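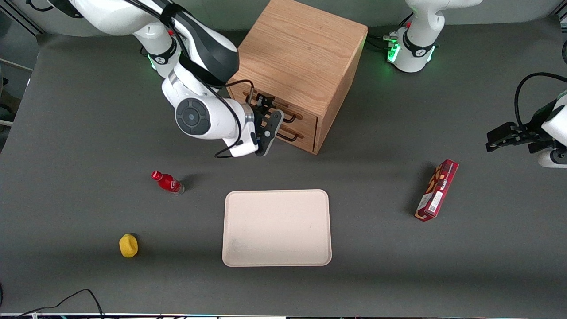 Week 4: How patterns get their names

Okay, last week we got bogged down in stripes (my fault, I love stripes), so let's move on to checks. Linnea Wikström's chapter is the reading, and please do read it before you start the swatch exercise. Pages 50 onward are the ones I care about.

A check is any pattern where bands cross at right angles. Gingham is the easy one: one color plus white, all bands the same width. Windowpane is thin lines with lots of space between them. Tartan has bands of different widths, and the same order of colors usually runs both ways. That order is called the sett, and it will be on the quiz!

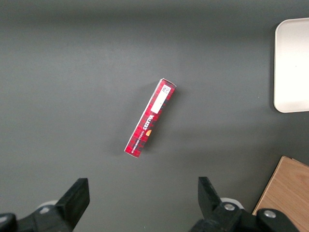 Color does a lot of the work in tartan, and two colors can be plenty. Where two bands of the same color cross you get a solid patch, and where they differ you get a blend. Printers copy the look all the time with no weaving involved, like the cardboard box with bright red squares crossed by nearly black bands and lines. Try sketching a sett from something printed like that. It's harder than it sounds, so keep your eraser handy.

For next time: bring one check from your own closet, and write down its sett if it has one. Rowena Tagle has the spare graph paper.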